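The box-room floor, finally

I ignored the floor under my desk from April until this week. Then I dropped a biscuit and had to look.

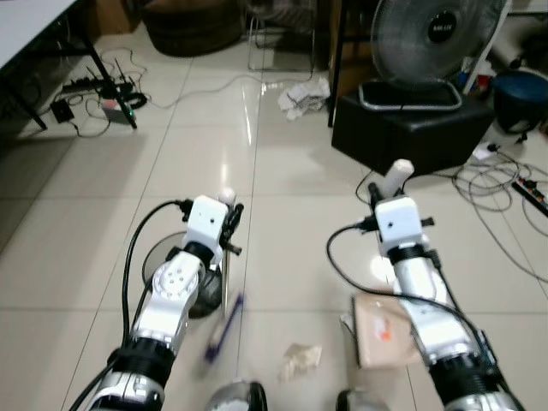

Paper is my downfall. I screw it up, aim vaguely at the bin and carry on typing. There was a crumpled white wad out on the tiles, plus a bit of tan tissue and a flat piece of cardboard I'd meant to recycle – and those thin white cables, which I still haven't tidied!

Bin next. I like a mesh one, and a bag over the rim saves scrubbing it later. 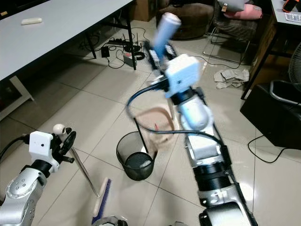
Still to do

Cable clips, and a proper mop.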